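Re: [plurnum-rain] Frost in the funnel, and when to read the gauge

Hello all,

Lovely to see the list waking up again after such a quiet spell. I meant to answer this last night but sat down with a cup of tea first and that was the end of me, so please forgive the delay.

> I've just moved up to Drotia from the coast and set up my
> first proper gauge, a plain copper one from Tehrani. The
> first hard frost came and the funnel had a white crust on
> it at breakfast. Do I count that? Also I've been reading
> it when I get home from work, and my total never agrees
> with the one at Plumach, even when we plainly had the
> same rain. What am I doing wrong?

First of all, welcome! You're doing very little wrong, and I wish I'd asked such sensible questions in my own first winter (I kept a whole month of figures in inches on one page and millimetres on the next, and have never lived it down at home).

The difference from Plumach is very likely down to the time of day. Most of us read at 9 in the morning and put the amount down against the day before, because most of those hours belong to it. If you read at teatime, a wet evening goes into your next day's figure and into everybody else's present one, and the two columns will never line up however careful you are. Over a month it nearly all comes out in the wash. If work makes mornings impossible, do keep to one fixed time and write it at the top of the sheet, and whoever adds things up will bless you for it.

Mind you, Plumach is a wet old place whatever the clock says. Their total last year was 1,921 mm, and I had nothing like that down here in Plurnum, even with the dreadful December we all had. The hill does it. You can stand in my garden in sunshine and watch it coming down in sheets over there.

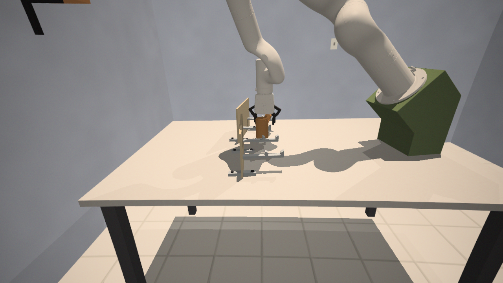
A brown mug beside the small wooden rack

As for the frost, melt it and measure it along with whatever is in the bottle. I bring the funnel and bottle indoors and stand them in a basin of warm water, never hot, since a glass bottle doesn't care for the shock. Keep a cover over the top while you wait or you'll lose a little to the air. If the bottle has frozen solid, be patient with it. I've cracked two over the years by being in a hurry, and a spare is well worth having on the shelf before the cold weather sets in.

Put a note beside the figure saying it was frost or dew and not rain. It will usually be a tiny amount, quite often too small to read, in which case write "trace" and go and have your breakfast.
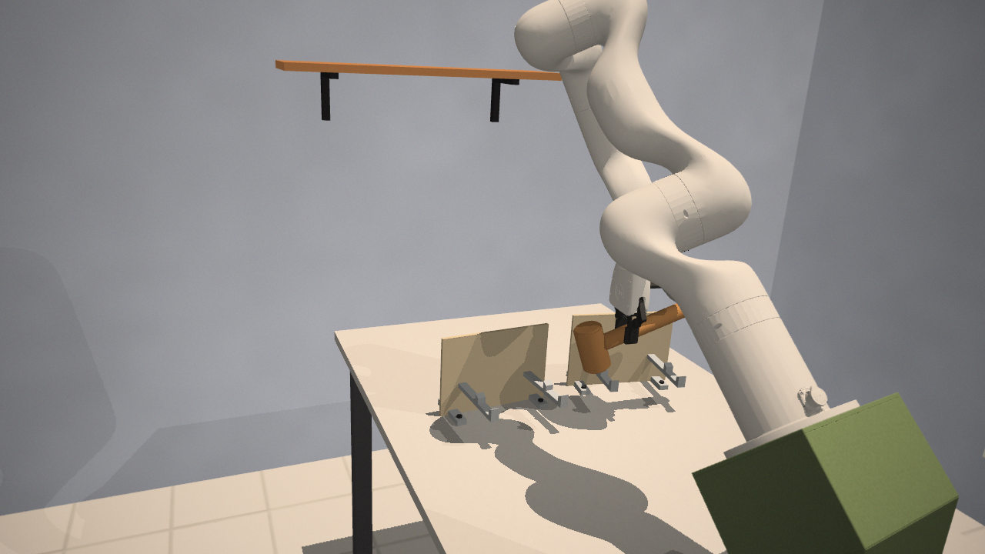 How far from a hedge should the gauge stand?
At least twice the height of the hedge, so a hedge of 2 metres wants a gap of 4, and further still if you have the room.

I do know that's easier said than done in a small garden. Mine was tucked beside the shed for years, beautifully sheltered and reading low in every westerly, and moving it on to the lawn has made mowing a great nuisance, but the figures are so much happier.

Do send your sheet in when you've got a full month, gaps and all. We'd far rather have an honest gap than a guess!

Warmest wishes from a very soggy Plurnum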